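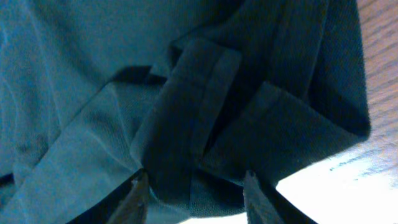
Thread: Is the Holovko tasting room worth a detour?

corkdork_ohio
Driving past Grallgate in November and everyone says stop at Holovko for the amber wine. The site says the family has made it "the same way" from 1759 on. Has anyone here tasted it without a tour guide standing over them? I smell marketing.

pellmell
Went last fall. You get 5 pours, two of them from the same grape. The amber was fine. The story took longer than the wine.

Agata Monti
I think that's unfair. I've had the amber with food on three trips and it opens up after an hour. Tasting rooms rush you. Buy a bottle, take it back to your room and drink it slowly.

pellmell
If it needs an hour and a dinner to be good, why are they pouring it in thimbles?
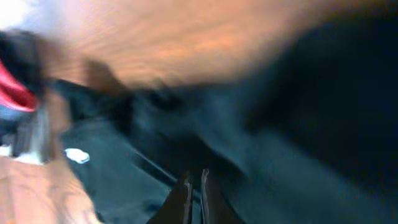
Dark teal, in motion

corkdork_ohio
Agata, do you know who owns it now? Somebody on another board said Virkano bought the label and the family only lives there.

Agata Monti
I heard that too. I never saw anything in writing.

giorgia_z
Signing my name because I'm going to be rude. Giorgia Zanetti, I poured wine for a living for 7 years. "Same way since 1759" tells you zero. Same vines? Same barrels? Ask them which and watch the smile go stiff. Then drive on to Wudia, where they charge less and tell you the vintage without a speech.

pellmell
Wudia's white tasted like wet cardboard when I had it. Could have been a bad bottle, but they didn't offer to open another.

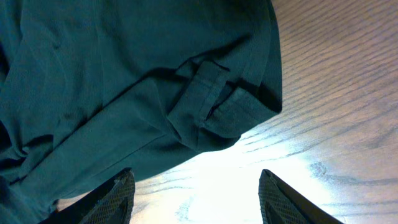
corkdork_ohio
OK, so I'm leaning toward one stop and no wine club sign-up. My other worry is red wine on clothes, after a pour went down my sleeve at the last place. I'm wearing a dark teal shirt this time, the kind with a little tab on the sleeve to hold the cuff when you roll it up. Still want to know if anyone has paid the cellar tour price and felt good about it.

giorgia_z
No. Skip the cellar.

Agata Monti
I did, and I'd pay it again. You two should try the amber with lamb before you write it off.

pellmell
Send me the lamb and I'll think about it.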